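# Sharing a kitchen with a robot arm: the house rules we keep at Nurnholm
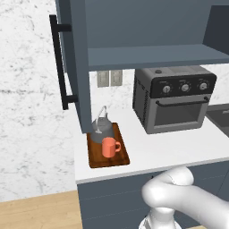
Good habits around a kitchen robot are mostly the good habits your grandmother already had, written down and kept to a little more strictly. Ebise Yimer and I started our list on the back of a seed packet, and it has grown into two typed pages taped inside the pantry door. The first line on it is about cupboard doors. An upper door left standing open, like the slate blue one with the long black bar handle, hangs down in front of whatever is on the counter behind it, and in this kitchen the top of the kettle is partly hidden that way. You or I would just duck our heads and reach around. A robot needs to be told that the door is part of the kitchen too, and the kindest thing you can do is decide, before any job starts, whether that door is going to be open or shut and then leave it alone until the job is over.

I'll go through the rest in the order they're taped up, with a few extra thoughts where I've changed my mind over the years.

## Before you start anything

**Clear the reach, then clear it again.** Swing your own arm slowly through the space the robot will use and see what your sleeve touches. Anything it brushes gets moved or gets mentioned in the job notes. I used to skip the second look, and that's how we lost the lid to the good sugar bowl.

**Settle the doors and drawers.** Pick a state for each one and stick to it. If the job is "close the upper cabinet," then everybody else keeps their hands off that cabinet, even if they only want the cinnamon.

**Give tall things a home.** A kettle with an arched handle takes up more room than you'd think, and the handle is the part that gets knocked. Ours is happiest well back on the cutting board. Mugs are friendlier if the loop faces a clear patch of counter, so turn them before you walk away.

**Don't crowd.** Two items pushed close together are harder to pick up than the same two with a hand's width between them. This goes for a mug in front of a kettle especially. Move the mug first, always, and put it somewhere you won't need to move it from again.

**Say where the stop button is.** Out loud, to everyone in the room, including the person who installed it. Phong Nông makes visitors point to it, which felt silly to me for the first week and now I do it at my sister's house too.

## Heat and water

We try every new job cold before we try it warm. Cold kettle, cold toaster oven, water off at the sink. If a job goes wrong with a cold kettle you've got a wet board at worst, and most likely only a noise. Our rule is 2 clean cold runs in a row, and if the second one wobbles you go back and begin the count over. It's tiresome! I have grumbled about it many times, usually around four in the afternoon when I'd like my tea.

For toaster ovens in particular:

- Turn every knob to off by hand and look at each one before a practice run. Knobs that sit in a row all look alike from across the room.
- Keep the top bare. It's a tempting shelf, and bread bags end up there in every house I've ever visited.
- Leave the oven door shut unless the job is about the oven door. A dropped-down door catches elbows of every description.
- If yours sits under a wall cabinet, read what the maker's booklet says about clearance above and behind it. Ours wanted more room than we had given it.

For the sink, keep wet work at one end of the counter and dry work at the other. Wipe the front edge between jobs. A damp counter lets a cutting board slide, and a sliding board carries everything standing on it. A folded dishcloth underneath fixes this for people and robots both, though do write down that the cloth is there, as it lifts the board just enough to matter.

## Rehearse it on the screen

The Broto people sent us a drawn-up practice kitchen, and I was slow to warm to it. I like a real counter I can lean on. But you can set out the same board, the same kettle and the same orange mug again and again, shove things an inch this way or that, and not a single cup gets broken. Ebise ran 377 tries at one cupboard job over a rainy October and kept a note of every one that went sideways. Almost 200 of those notes came down to the door being open a little more or a little less than the plan expected.

So our rule now is that a job gets practiced on screen with the doors in at least three positions before it comes anywhere near my china. When it does come into the real kitchen, we start slow, with one person watching and that person doing nothing else. No phone, no peeling carrots.

Please don't take a good screen score as permission to wander off, though. A drawn mug doesn't have a greasy handle, and a drawn floor doesn't have a cat on it.

## Standing and walking around it

- Come at the arm from the side, where you can see the whole of it, and speak up before you step in.
- Keep clear of the elbow. People watch the hand and forget the joint in the middle, and that joint can swing out past the front of the counter.
- No reaching over, no reaching under, no passing plates across.
- Children stay on the far side of the table until the arm has been switched off. Stopped isn't the same as off, and I'd like that one in bigger letters.
- Tie back apron strings and long sleeves. Dangling tea towels go on their hook.

## Keeping the book

Every job goes in the notebook — what was asked, how the doors stood, what was on the counter, what happened. Ours is on entry 2,058 and I won't pretend they're all interesting. A good entry is three lines. "Kettle on back of board, mug in front, upper door open. Asked to close door. Stopped by hand, mug too near." That tells the next person all they need.

On Wednesday mornings we read back through the week and change the list if it wants changing. Old rules get crossed out in pencil so we can still see them. The one about wiping down the arm has been rewritten four times, and the present version says a barely damp soft cloth, power off, no sprays near the seams, and dry it straight after.

Phong would like me to add that the pencil is supposed to go back on its string.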